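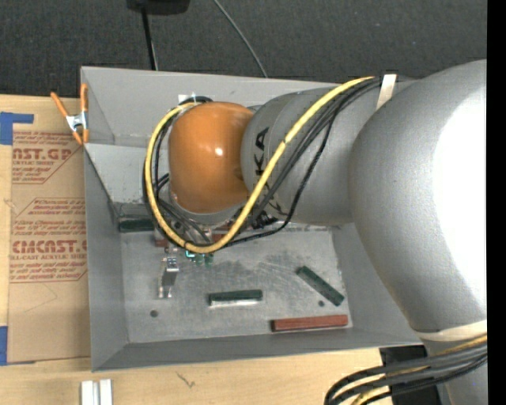

About Girkent

Girkent makes open metal bins, trays and timber-topped work tables for workshops, packing rooms, schools and anyone else who has to keep small things in one place. We design, fold, finish and pack everything at our own premises in Wallin, and we sell direct and through a handful of trade counters.

Most of what we sell is plain and grey. A rectangular bin with an open top has been at the centre of the range since we started, and it still makes up the larger part of any week's orders. People put bolts in them, or parcels, seed packets, offcuts, cutlery, craft supplies and returned library items. We don't ask, although customers often tell us when they ring up for more.

How we started

The business began in a rented shed as a general sheet metal shop. We made flashing, ducting, ute tool trays and one-off brackets, and the bins were something we folded from leftover sheet to keep our own benches tidy. A hardware wholesaler who came in about some ducting asked if he could buy the bins off the bench. We sold him the lot and had to make ourselves another set.

For the next few years bins were a sideline. They were made in whatever size the offcuts allowed, so no two batches matched and customers who came back for more were annoyed, fairly enough. We eventually settled on fixed sizes and bought sheet for the purpose. By then the ducting work had dropped away and it made sense to stop quoting for it.

The tables came later. A packing business that had bought a large number of bins wanted something to stand them on that wouldn't be cold to lean against in winter and wouldn't ring every time a bin was put down. We made them a steel frame with a wooden top. They ordered again in March of the following year and we added the table to the price list.

What we make

Bins. There are 6 standard sizes, all rectangular and all open at the top. The sides are straight or slightly sloped depending on the size, and every size has a flat base so it sits properly on a bench. The top edge is folded over on itself so there is no raw edge where hands go in and out. Corners are closed up before finishing. The standard finish is grey. We will do other colours on orders large enough to fill an oven load, and the office can tell you what that means for the size you're after.

Trays. These are the same construction as the bins but shallow. They are mostly bought for sorting and for carrying things between rooms. Schools like them for art and science rooms, and we sell a fair number to people who repair clocks, radios and sewing machines.

Wuline dividers. Wuline is our name for the slotted divider set that drops into the bins. The dividers aren't fixed and can be lifted out for cleaning. They will not fit bins made before we standardised the sizes. If you have an old bin, measure the inside before ordering, and if you are in doubt send us the measurement.

Work tables. Steel frame, wooden top, five heights. The tops are supplied in a light finish, which makes it easier to find small dark parts that have been dropped, and they can be sanded back and recoated when they get marked. We sell replacement tops separately. A top that has been in daily use for a few years will have rings, scratches and dents in it, and plenty of our customers leave it that way.

Dulex liners. A cut-to-size mat for the bottom of a bin or tray, for people who handle glass, painted parts or anything else that shouldn't be knocked about on bare metal. Liners can be washed in warm soapy water. They shouldn't be used with solvents.

What we don't make

We don't make lids. We have been asked for them for as long as we have made bins, and we have tried two designs. The first rattled and the second stuck. There may be a third at some stage, but please don't hold off an order waiting for it.

We also don't make plastic tubs, pallet cages or anything meant to be lifted with a forklift. The bins are for bench use and for carrying by hand. The larger ones can be lifted full by two people, depending on what's in them, and the recommended maximum load is printed on the sheet that comes in the carton.

Our bins aren't rated for food contact. Wrapped goods and whole fruit in crates or bags are a matter for the customer, but we can't supply a certificate for loose food and won't claim otherwise.

The workshop

We moved to the current premises when the shed got too small to turn a full sheet around in. The building is an old furniture warehouse. Folding and joining are done at the back, finishing is in a separate room with its own extraction, and packing is at the front near the roller door. The office and showroom are on the street side. They have carpet, left over from the furniture days and still in good condition, so please wipe your boots.

In the showroom there is one of every bin and tray in the current range, a table at each height, and a box of divider samples to try. You are welcome to bring in whatever it is you're planning to store and see which size it fits. This saves a lot of returns. A customer who brings in a full drawer of fittings and tips it into one of the bins on the floor will generally go home with the right order.

Last financial year we sent out 3,679 bins, not counting trays. That is a modest number by the standards of the large storage companies and it suits the size of the building. We would need another oven to do many more, and there is nowhere to put one.

Materials and repairs

Sheet is bought in by the pack from a merchant we have dealt with since the ducting days. Offcuts too small for a bin go into divider strips, and what is left after that goes for scrap. Cartons are plain cardboard with paper packing. We reuse clean cartons where we can, so your bins might turn up in a box with somebody else's printing on it.

If a bin is dented, it can often be straightened at the bench with a block of wood and a mallet. A bin with a split corner should come back to us. We repair our own bins and trays for the cost of the labour and return freight, whatever their age, and the finish on the repaired part may not match the rest. Scratches can be touched up with the small pot of grey we sell at the counter. Light surface marks don't affect the use of the bin and most people ignore them.

Table frames carry a longer warranty than the tops. Timber moves with the weather, and a top that has been stored in a garage over summer may need a week indoors before it sits flat on the frame again. Tighten the bolts after that and not before.

Who we sell to

Trade customers make up the larger share. They include repair shops, electrical contractors, small manufacturers and packing rooms. Schools and TAFE workshops usually order over the summer break, and we try to keep extra stock of the two middle sizes for them. The rest goes to households, for sheds, laundries and craft rooms.

There is no minimum order. One bin costs more to send than it should, and we suggest picking it up or ordering with a neighbour. For larger orders we can set up an account, and we accept purchase orders from schools and councils.

Visiting and ordering

The showroom opens at 8 am and closes at 4 pm on working days. The roller door is for deliveries and pick-ups, so come in from the street side if you only want to look. Parking is out the front, with room for a trailer if you pull in past the driveway.

Orders can be placed at the counter, by phone or through the order form on this site. Stock sizes normally leave within five working days. Tables take longer as the tops are cut and coated to order. If you need something by a particular date, write it in the notes box on the form and we will ring you if it can't be done.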